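The gallery goes with the equipment plan for the second work cell at Sfeir. Rania Mahasneh asked for pictures from the present cell so that everyone reading the budget has the same thing in mind when we talk about fingers, floor and walls. The costs are in the spreadsheet and only the main ones are repeated on this page.

## Fingers and small parts

Spare fingers are the item we under-ordered last time. The plan allows for 4 sets from Zestell at 34 each, to be kept on the shelf by the cell. Fares Atallah would like one set with a wider tip for the larger blocks. The order can be split if the wide ones take longer.

The orange block between the two fingers, on the stone-patterned floor.
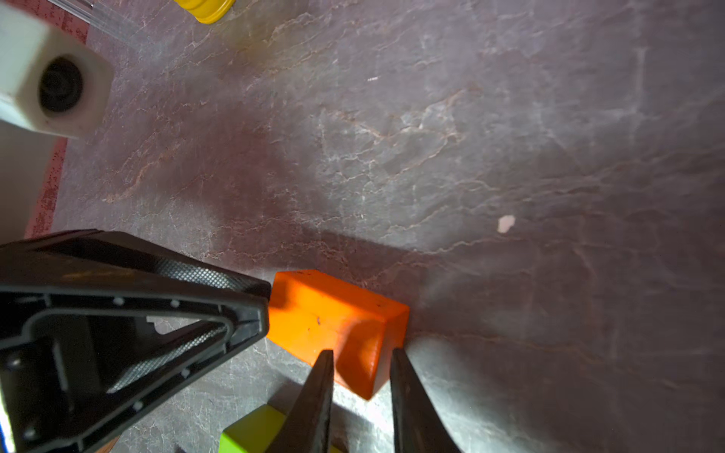
## Enclosure

We have one quote for the enclosure, from Brusico, at 877 including delivery. It covers aluminium posts, wall panels and a floor sheet. Wall colour is still open. Elie Masri wants to keep red for the new cell so that the two match, and Widad Saab would like to try a plain grey. Either is the same price. 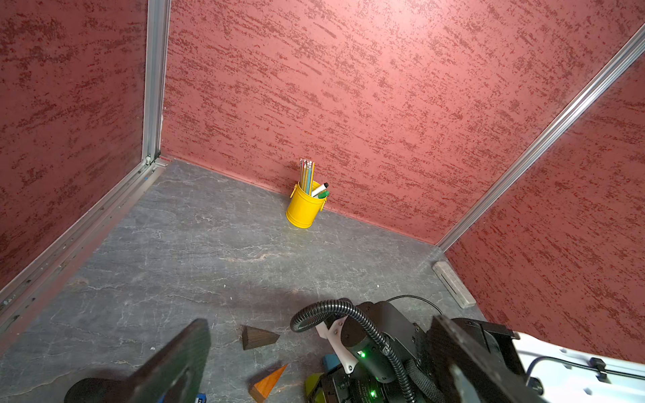

*Rear corner of the enclosure, with the pencil cup against the wall and two wooden pieces nearer the gripper.*

The floor pattern should stay the same in both cells. Please don't order a substitute without asking Widad.

## Stacking

Orange block on the green one, with the fingertips close in. Stacking is the work we expect to move to the new cell first, and the blocks will go with it. A second full set of blocks is in the budget under consumables. 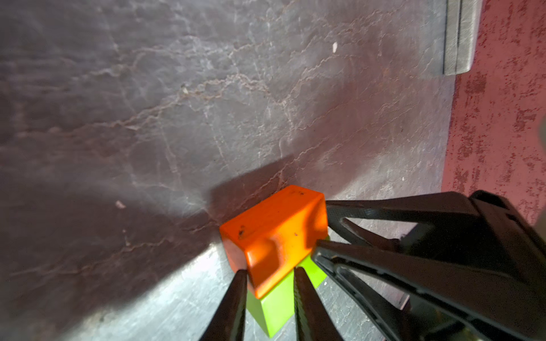

The wrist camera is the largest single item still without a firm price. Zistora gave 422 for the camera and mount together, valid until December, but left out the cable. Wissam Bitar is getting the cable priced separately and will add it to the spreadsheet. Comments on the rest of the list can go straight to Rania.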